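Progress report to the Skamuler Fund
Small goods packing trial, second stage
Prepared by Hiba Rizk, Hadden
Oct 28, 2026

1. Work done in this period

The second stage covers mixed boxes: several household items of different shape and stiffness packed into one carton. The first stage dealt with single items only and was closed with the last report. In total 1147 packing runs have been completed against the 1866 agreed in the grant. Of these, 500 were done in the Udmont workroom and the rest in private flats, where the table, light and floor space are those the household already has.

The item list was widened at the request of Visser. It now includes soft packets, small printed cartons, clear bottles and plug adapters. Bottles are laid on their side when the carton is too shallow for them to stand.
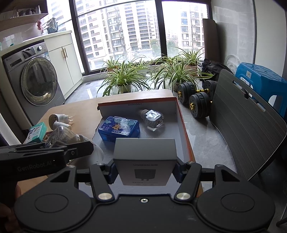 Packing order remains the main variable. Soft packets go in first, followed by bottles, then boxed electrical goods such as chargers. Adapters with exposed prongs are left until last and placed with the prongs away from any soft packet. Where the order was reversed, the lid more often failed to close flat and the run was logged as incomplete.

2. Problems

Runs in flats take longer to set up than those in the workroom. Tables differ in height and finish, and light cartons slide on the smoother ones. A non-slip mat was tried and dropped, as it changed the way the carton was handled. Sixteen runs were discarded because the item list had not been filled in; the form has been shortened.

Carton supply was late once. The replacement batch is slightly deeper than the first and is recorded under a separate code - results from the two should not be merged.

3. Next period

The remaining 719 runs are planned for completion by the end of December. No change to the budget is requested. A revised item list will be sent to Visser for approval before work on the third carton size begins.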